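Home Medicine Cabinet Tips I Still Believe In, and Some I Don't

By Tiina Peltonen
11/11/2018

Every fall the same advice goes around about sorting out your medicines at home. I have followed most of it at one time or another, and a good part of it is either fussier than it needs to be or plain wrong. These are the tips that held up in my house, along with a few I have dropped.

Get it out of the bathroom

I doubted this one for years. The thing on the wall is called a medicine cabinet, after all. But a bathroom with a shower goes from cool to steamy and back every day, and tablets don't like damp. Aspirin that smells of vinegar has started to break down. If you open the bottle and get that smell, throw it out.

A bedroom closet shelf is fine. So is a high kitchen cupboard, as long as it isn't over the stove, next to the dishwasher or on top of the fridge, where it gets warmer than you'd think.

Don't put everything in the fridge, either. Some people decide that if cool is good, cold must be better. Read the label. Most tablets want ordinary room temperature, and some liquid antibiotics do need the fridge once the pharmacist has mixed them. Insulin has its own rules, before and after opening, and those come from the leaflet and your pharmacist. Please don't take them from a tips page.

Those weekly pill boxes

My sister-in-law Waltraud Lenz swears by hers, a Nelta with a morning and evening row, and for her it works. She takes the same things every day and fills it while the coffee brews. I'm less sold on them for everybody. Once the tablets are out of their bottles you've lost the name, the dose and the date, and most of the boxes I've handled pop open if a toddler so much as looks at them. A few medicines are supposed to stay in the original container, too. Ask before you fill the box.

If you do use one:

Fill it in good light, sitting down, with one bottle open at a time.
Keep the original bottles until they're empty.
Put a written list of what goes in each slot in the same drawer.
Wash it now and then, and let it dry all the way before you refill it.

Expiration dates

You will read that the dates are a racket. You will also read that everything turns to poison at midnight. I don't believe either one. Plenty of tablets probably lose strength slowly, but I have no way of testing that at my kitchen counter and neither do you. For anything that has to work when you reach for it, such as an inhaler, an allergy pen or nitroglycerin, I go by the date and replace it on time. For a bottle of antacids I lose less sleep, but I still toss them.

Eye drops are the ones people forget. The date on the box is for a sealed bottle. Many have a much shorter life once opened, so I write the opening day on the label with a laundry marker. Ballpoint rubs off.

Measuring liquids

Kitchen spoons are no good for this. I measured the teaspoons in my own drawer with water and a dosing syringe, and no two patterns held the same amount. The big one from the De Luca set was way over. Use the cup or syringe that came with the bottle, and keep it with that bottle, with a rubber band if you have to. Rinse it with warm water after each use and leave it apart to dry.

The "complete" first aid kit

I bought a Weltley kit with 60 pieces in it, according to the lid. Of those, 31 were plain adhesive bandages, mostly the narrow kind that falls off a knuckle in an hour. The scissors wouldn't cut the tape. I'd sooner buy the parts separately: a roll of gauze, some larger pads, paper tape, tweezers with decent tips, a thermometer, a few pairs of gloves and a real pair of scissors. It cost me nearly 20 dollars and I use all of it.
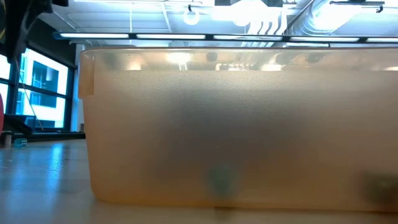 Reading time: 4 min

What to keep it all in

The organizing people will sell you a tower of little drawers. I tried the Grutach one, gave it a fair run through one winter, and went back to a single box with a lid. Whatever you choose, it should go up high and out of sight if there are children in the house or visiting. A latch is better, and a lock is better still for strong pain pills. "Child-resistant" on a cap only means it slows a child down. It still has to be clicked shut every time.

Tape the poison control number inside the lid. In the US it's 1-800-222-1222, open 24 hours.

Getting rid of the old stuff

Flushing is the old advice, and for most medicines it's bad advice. A short list of drugs is still meant to be flushed if you can't get to a take-back site, and the label or leaflet will tell you if yours is one. For the rest, ask whether your pharmacy has a drop box. Mine put one in last October, by the blood pressure chair.

If there's no drop box near you, mix the pills with used coffee grounds or cat litter, close it all up in a bag and put it in the trash. You don't have to crush them, whatever the older pamphlets say. Scratch your name and prescription number off the empty bottle before it goes out.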